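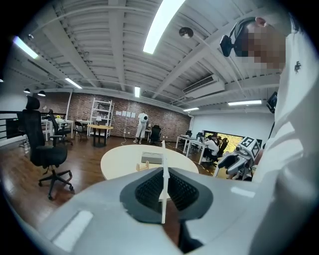 Get a round table. Seriously. If your office has space for one more piece of furniture and somebody is about to order another white rectangle, stop them.

I have worked at rectangles most of my life. At the old Kellham office we had six of them pushed into one long slab, and it had a head and a foot like a family dinner, and guess who talked. The people at the head. Everyone down by the window just nodded and checked the clock. Same people, moved to Flutthorpe, round table in the middle of the room, pale wood top, nothing fancy. The quiet ones started interrupting. Best thing that happened to us that year.

I know the argument against. Round wastes space. You can't shove it in a corner, you can't line up two of them without a silly gap in between, and the legs are always where your knees want to be. Fine. True. A rectangle goes against the wall and takes a chair and you forget about it, which is what a desk is for. Keep those. I want to keep mine. But a desk is where you go to be left alone and a table is where you put something down so other people can look at it.

And that's my other point, the top. Keep it nearly bare. A small box, a little wooden stand, whatever you're working on this morning, then clear it off at night. The minute a round table gets a printer on it it's finished. We lost one that way at Chauvin, first the printer, then the paper for the printer, then somebodys plant. By January you couldn't have set a cup on it.

Chairs. People get upset with me over this. Office chairs on casters are fine for desks, I've got one, mesh back, armrests, sits great. Around a round table they're a pain. Arms bump the edge, bases tangle, everybody drifts backward an inch at a time until you're all shouting. Plain stools, or just stand up. Standing is better then it sounds if you keep it to about two songs' worth of talking.

Light top too, not dark. Dark shows every crumb and makes a room feel like a bank. Cream, birch, anything in that direction.

Cost, ours was secondhand and had a ring on it from a paint can. Still does. I put my coffee on the ring.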